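Drasden Bench Handling Cell: Demonstration Visits
Product page / Lab automation / Arms and hands 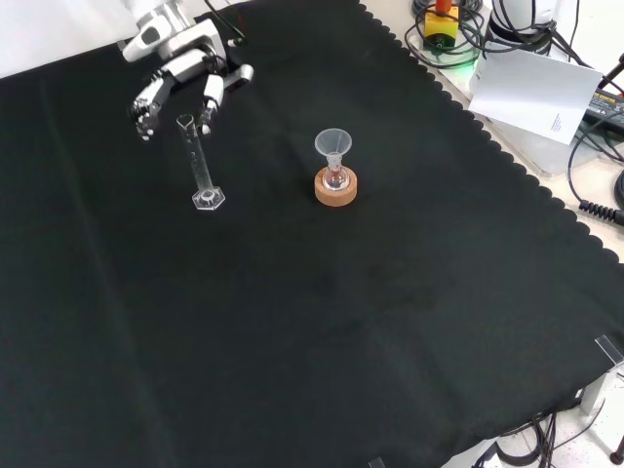
Can I bring my own glassware to a demonstration?
Bring up to 4 pieces, clean and empty, and tell us the sizes when you book. We put them on the bench in the second half of the visit.

Overview
The Drasden cell is a single arm with a multi-fingered hand, meant for labs that move glassware by hand all day and want part of that work automated. It is sold by Numham and can be seen running in our demonstration room at the Nägeli building. Visits run through August and need to be booked. There is no charge.

The demonstration bench is set up with ordinary lab glass: a tall graduated cylinder on a plastic base, and a small round-bottom flask on a cork ring with a funnel in its neck. These are the kinds of items most visitors ask about. Tall, narrow pieces tip easily, and round-bottom pieces have to come back down on the ring. A black cloth covers most of the table under the glass. You can order the same cloth with the cell or use your own bench covering.

What happens on a visit
A visit starts at 10 a.m. and lasts until lunch. The operator shows the start-up routine and the emergency stop, then runs the arm on our glassware. After a break we try the pieces you brought. Some will work the first time and some will need a new grip taught. You will see how that is done and how long it takes. If a piece can't be handled, we write that on your visit sheet.

Pouring is shown with water only. We do not run solvents, acids or biological samples in the demonstration room.

What comes with the cell
Arm and base
Multi-fingered hand with replaceable fingertips
Emergency stop box with cable
Power adapter
Jumemum control software, one license
Printed setup guide

The laptop is not included. Glassware, cork rings and funnels are not included.

Upkeep
Check the fingertips every 40 hours of running time and replace them when the texture wears smooth. The arm is due for service at 3000 hours. Service can be done at your site or ours. Fingertips are sold in sets and ship separately from the arm.

Before you come
Safety glasses are provided. Tie back long hair and leave loose scarves in the cloakroom. Visitors stay on the front side of the table while the arm is powered. You may take pictures and video of the bench, but please ask before filming the operator's screen.

Groups larger than 4 are split into two sessions. Parking is behind the Nägeli building, and the entrance is on the same side.

To book, use the visit form on the Numham contact page and choose "Drasden cell" from the list. Include the sizes of any glassware you plan to bring.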